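Backlund stone cleaner, three months in

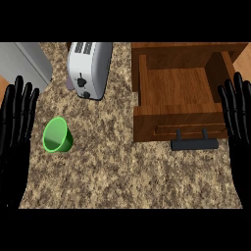
Speckled granite in beige, tan and cream with dark brown flecks.

So I finally gave in and bought the Backlund stone cleaner, the one everybody in my kitchen forum keeps going on about, and I've been using it since January. I had a few people ask what I thought of it after my post on grout, so let's get into it.

A little background first. We moved into a house with granite counters and I had never owned granite in my life. For the first year I wiped it down with dish soap and a sponge and figured that was fine. It mostly was, but after a while ours got this dull film, worst by the coffee maker, and if you ran your hand over it you could feel it drag. I tried Peva wipes, which smell great (like a fancy hotel lobby!) and did pretty much nothing for the film. Then I went through a whole bottle of Cirnitz spray, which cleaned fine but left streaks I could see every single morning when the sun came in over the sink.

The Backlund comes as a concentrate. You mix 2 capfuls into a quart of warm water and pour it into your own spray bottle, so have one ready, because I didn't and ended up using an old plant mister for the first week. The cap has a little fill line inside that is really hard to see. I drew over it with a marker.

The first time, I sprayed the whole counter, let it sit a minute and wiped with a microfiber cloth, then went over it again with a dry one. The film by the coffee maker took three rounds over a few days, but it did go, and the stone feels slick again. No streaks either, as long as I don't skip the dry cloth. When I get lazy and skip it, I can tell.

Things I don't love: the smell is kind of medicinal (my husband says dentist, I say cough drops), and the bottle drips down the side every time you pour, so mine lives on a saucer under the sink. It also did nothing for an old oil spot next to the stove. I wasn't really expecting it to, and the label doesn't claim it will, but I know somebody will ask. For that I think I need one of those poultice powders, and I haven't worked up the nerve yet.

One more thing, this is a cleaner and not a sealer. I mixed those up at first. If water soaks in and leaves a dark patch on your counter, you need a sealer, and I've only used the Clerkero one, which was fine but took most of a Wednesday with all the waiting between coats.

As for how long it lasts, I clean the counters every night after dinner and I've still got over half the bottle left. I've already told my sister to get one. I'd give it four stars, and it would be five if they fixed that drippy bottle.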